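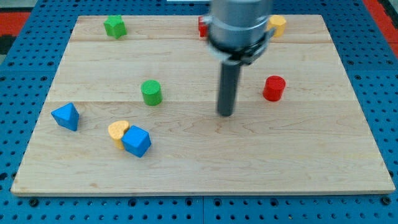

On the finishing list in October, a member wrote:

> Has anyone run the Hernow hardwax oil over maple without it going yellow? I have a benchtop to do, glued up from three boards, and the test offcut came out the colour of weak tea. I sanded to 400 and put on two coats with a cloth. The tin says one coat is enough for pale timbers but gives no spread rate. I'm also unsure whether to do the underside.

Two separate issues, so I'll take them in order.

Colour first. Any oil with a linseed base will amber on maple, and it will keep going for the first year or so whatever you do. The Hernow is linseed and carnauba as far as I can tell from the data sheet. If you want the timber to stay near its raw colour, you need either a waterborne finish or an oil with a bit of white pigment in it. I've used the Nerkow "natural" on two benches and a set of shelves. It has enough white in it to hold the colour back, but it will look chalky in the pores if you leave any surplus on the surface. Wipe it off at 10 minutes, then again with a clean cloth.

Grit second. 400 is too fine for a hardwax oil on maple. The surface is already tight and you are closing it further, so the oil sits on top and you get a thicker, darker film that marks easily. Stop at 150 or 180. I know that feels rough under the hand. Raise the grain with a damp cloth, let it dry overnight, and knock it back with the same grit on a block. I do not go past 180 on a top that will be worked on.

On spread rate, my notes for the Nerkow have 600 mL doing two coats on a top 3000 mm long by 600 mm wide, both faces, with a little left in the tin. The Hernow is thicker and I would expect to use more of it.

Which brings me to the underside: yes, do it, same number of coats. A glued-up top finished on one face only will take up moisture unevenly and cup. Mine moved 3 mm over a wet winter before I learnt to do both. Seal the end grain as well, and give it an extra coat.

For application I'd drop the cloth for the first coat and use a white pad — the Rurier ones are fine, the cheap ones shed. Cloth for the second.

Lay used cloths out flat outside to dry, or put them in a bucket of water. Linseed rags left in a heap will self-heat.

The Žukauskas scraper someone recommended in the earlier thread is good for glue lines but leaves maple burnished. Sand after it or the oil will go on patchy.

I can post the Nerkow data sheet to the files area if it's any use.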